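Prosgate Sanctions Screening
Administrator Guide

Section 4: Setting Up Country and Party Screening

Applies to: Prosgate Server and Prosgate Hosted. Users of the Skamier freight connector should also read the connector supplement.

Before you begin

Prosgate compares the names, addresses and destinations in your export records with the sanctions lists that your organization is required to follow. The software does not decide which lists apply to you. That decision must be made by your compliance officer or legal adviser and recorded in writing before the system is placed in service.

You will need the following:

An account with the Administrator role
The license file supplied with your order
A signed list schedule, showing each sanctions list to be used and the person responsible for it
The name and email address of at least one reviewer and one approver

CAUTION: Do not connect Prosgate to live shipping records until the test in 4.5 has been completed. Records that pass through an unfinished configuration are marked Cleared and are not screened again automatically.

4.1 Loading the sanctions lists

1. Sign in and open Lists, then Sources.
2. Select Add Source. Choose the issuing authority from the menu. If the authority is not shown, select Other and enter the address of its published list exactly as it appears in your list schedule.
3. In the Scope field, select Parties, Countries, Goods or Vessels. A source may have more than one scope.
4. Enter the name of the responsible person. This name will be printed on every report that relies on the source.
5. Select Load. A first load may take several minutes. The browser window can be closed while it runs.
6. When the status changes to Ready, open the source and compare the publication date with the date shown on the authority's own website.
7. Repeat for each list in your schedule.

Note: A government may announce new measures some time before the list itself is amended. Prosgate reads published lists only. Where measures have been announced but are not yet listed, add the affected parties by hand as described in 4.3.

Note: Error 1129 means that the source was reached but the file was not in a format Prosgate can read. Do not select Ignore. Download the file from the authority, save it without opening it in another program, and use Load From File. 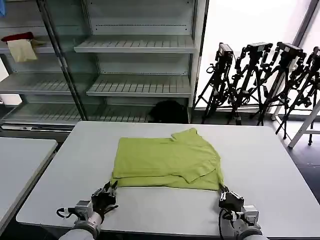
4.2 Setting the update schedule

1. Open Lists, then Schedule.
2. Set the update time. The default is 4 a.m. local time. Organizations with offices in several time zones should choose an hour that falls before the first office opens.
3. Under On Failure, select Hold All or Continue With Last Good List.
4. Enter the address that is to receive failure notices. A shared mailbox is recommended.
5. Select Save.

Hold All stops every outgoing record until the update succeeds. Continue With Last Good List lets work proceed, and adds a line to each report stating that an older list was used. Export licensing offices differ in their view of the second setting. Consult your adviser before selecting it.

CAUTION: Changing the update schedule while an update is running cancels the update. The previous list remains in force and no failure notice is sent.

4.3 Adding parties and destinations by hand

Manual entries are intended for three situations: measures that have been announced but not published, parties your organization has chosen not to trade with, and destinations under a temporary hold.

1. Open Lists, then Manual Entries, and select New.
2. Choose Party or Destination.
3. For a party, enter the full name, any other names in use, and the country. Names originally written in another script should be entered in that script as well as in the Latin alphabet, where both are known.
4. For a destination, select the country or, if the measure covers only part of a country, select Region and enter the region name. Ports may be entered one at a time.
5. In Reason, cite the announcement or internal decision. Entries without a reason cannot be saved.
6. Set a review date. On that date the entry remains in force but is shown in amber until a reviewer confirms or removes it.
7. Select Submit. The entry takes effect when an approver accepts it.

Note: A person may not approve an entry that he or she submitted. This rule applies to Administrators too and cannot be switched off.

4.4 Setting the match level

The match level controls how closely a name in your records must resemble a listed name before Prosgate raises an alert. The scale is explained in Section 2. The supplied setting is 75.

1. Open Rules, then Matching.
2. Leave the level at 75 for the first month of use unless your adviser has instructed otherwise.
3. Select the Transliteration box if you trade with parties whose names may be spelled in more than one way in English.
4. Select the Ownership box if your license includes ownership data. Alerts will then be raised for firms held by a listed party, even where the firm itself is not listed.
5. Select Save, and enter your password again when asked.

Raising the level reduces the number of alerts and increases the risk that a listed party will be missed. Lowering it has the opposite effect, and may produce more alerts than your reviewers can handle. Any change is written to the audit log with the name of the person who made it, and the log entry cannot be edited – this includes changes reversed on the same day. 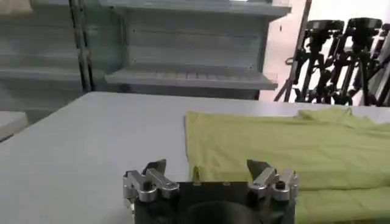
4.5 Testing the configuration

1. Open Tools, then Test Records.
2. Select Load Standard Set. The set contains made-up parties and shipments, and has no effect on your own data.
3. Select Run. Each record should finish with the result shown in the Expected column.
4. Investigate any record marked Different. The usual causes are a missing source or a match level that was changed before the test.
5. Add one manual entry under a name that does not occur in your business, create a matching shipment, and confirm that an alert reaches the reviewer's queue.
6. Have the reviewer pass the alert to the approver, and have the approver release it.
7. Remove the manual entry.
8. Print the test report. It must be signed by the Administrator and the approver.

CAUTION: Screening results for goods subject to arms or dual-use controls are advisory. A Cleared result is not an export license and must not be presented to customs as one.

4.6 Going live

1. Open System, then Mode.
2. Change the mode from Test to Live. Prosgate will ask for the date of the signed test report.
3. Choose whether open orders are to be screened at once or at the time of shipment. Screening at once is recommended where any destination has become subject to new measures since the order was taken.
4. Select Confirm.

The first live update should be watched by an Administrator. If it falls on a Monday, expect a longer run, as several authorities' weekend changes may be loaded together.

4.7 Keeping records

Prosgate keeps alerts, decisions and list versions for 18 months in the standard configuration. Many jurisdictions require a longer period. To extend it, open System, then Retention, and enter the period stated by your adviser. Shortening the period does not delete records already held; deletion is a separate action and needs two approvers.

Records may be exported to a Nusport archive or to a plain text file. Exported files are not encrypted unless a key has been set under System, then Keys.

4.8 Help with this section

Questions on list sources should be sent to Lleucu Craddock, List Services. Questions on matching rules should be sent to Getachew Sisay, Technical Support. Please give your license number, the source name and, if one was shown, the error number. Do not send customer names or shipment details by email.

Continue to Section 5: Reviewing and Releasing Alerts.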